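Shared Table Lunches at Skurnetti: Your Questions

Hi, I'm Kulsoom, and I look after the lunch table at Skurnetti. I get the same handful of emails every month (I love them, keep them coming!) so I've typed up my usual answers.

Do I need to bring my own plate?

Nope! We have plenty, and they live on the shelves between lunches. If you're attached to a particular bowl, bring it, but put your name on the bottom with tape. I still have one with a blue rim from last October and I'd love to give it back.

Why are the plates all plain white?

They aren't, quite, there's a round pink one in the mix. But mostly, yes. I used to collect pretty mismatched ones from thrift stores and they never stacked properly, so I'd open the cupboard and hear that awful sliding noise. White ones are easy to replace one at a time, and the tablecloth is doing plenty of work anyway.

What's with the tablecloth?

Ha, okay, people either adore it or ask me this. It's pink check with little cartoon faces printed on it, and Cuiping picked it. I wanted plain linen. She was right and I was wrong, it makes everyone cheerful, and I've stopped bringing up the linen.

How do you set the table?

Very loosely. Cloth first, pulled even on all sides, then flowers at the far end so people can see each other across the middle, then plates. I like white flowers with lots of green leaves still on. Forks and cups go on last, and food comes out once people are sitting down, otherwise somebody starts on the bread (it's me, I start on the bread).

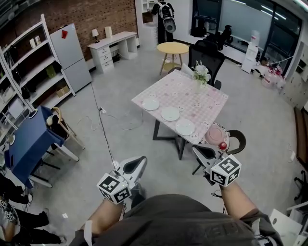
Can I sit where I like?

Sure. The chairs don't match and some are office chairs, so if you have a bad back, come a little early and grab the one that suits you. The mesh one goes fast.

What if the table's full?

There's another table with a blue cloth over by the shelves, and a little round wooden one too. I quite like the round one for coffee. Please don't balance your lunch on your knees, I've scrubbed enough curry off that floor.

Is there somewhere to keep my food cold?

Yes, the gray fridge. Label it, please, and take it home the same day. Sena cleans the fridge out at 4 and she does not negotiate.

Can I bring kids?

Please do! They get to pick their seats first.

How do I wash the tablecloth if something spills?

Tell me right away and I'll dab it with cold water and dish soap. After lunch it goes in on a cool wash and gets hung up damp, with the edges tugged straight, so I never have to iron it.

How do I sign up?

Write your name on the sheet by the door, or email me with "lunch" in the subject line. We cap it at 20, and if you can't make it after all, let me know by the evening before so Teun doesn't cook too much rice again.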